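7. Recording a Folding Demonstration

Read this section before your first session with the Fakeo hand grippers. Read it again after your first session, when it will make more sense.

You will need: two Fakeo grippers, both charged; the Jernthorpe recorder app, version 2 or later; one garment; a flat surface wider than the garment. Sweaters are a poor choice for beginners and are what everyone picks up first.

Starting the session

1. Switch on the left gripper, then the right. Wait for two beeps. One beep means the grippers have not found each other, and you should move them closer together and try again.

2. Open and close both sets of jaws all the way. The app uses this to learn where "shut" is. If you skip it, the app will guess, and it is not a gifted guesser.

3. Lay the garment out. Smooth it with the grippers. Your bare hands are faster, but the robot doesn't have them.

4. Press Record and hold still until the light turns green.

Making the fold

5. Fold the sleeves in across the body, one at a time.

6. Take one corner of the hem in each gripper. Pinch enough fabric that it bunches slightly between the pads. A corner held by a few threads will escape at the top of the lift.

7. Raise both corners together and let the hem sag a little between them. Pulling it tight drags the whole garment toward you. 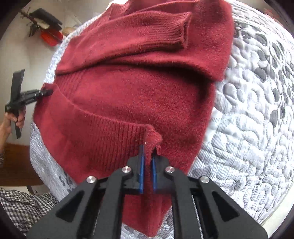 Fig. 7-1. Hem band held at both ends, sleeve laid over the upper part.

8. Carry the hem up toward the collar at an even pace. Lower it, open both jaws, and back straight out before you lift away.

9. Press Stop. Demonstrations longer than 995 frames are split into two files, and Pillai will treat the second half as a new and very puzzling task.

Caution: Keep loose cuffs, cords and hair away from the linkage. The pivots pinch, and they do not care whose sleeve it is.

Note: Do not stop recording when you fumble. Put the fabric down, regrip and carry on. Pillai learns a good deal from recoveries. If you drop the garment on the floor, you may delete that one.

How many to record

Record 27 folds per garment before you upload to Flillport. Shake the garment out and turn it a little between takes. You will get bored somewhere in the middle and start folding beautifully without looking, so check the preview for takes where a corner leaves the view.

If the app reports "Grip lost" while you are plainly still gripping, wipe lint off the pads and repeat step 2.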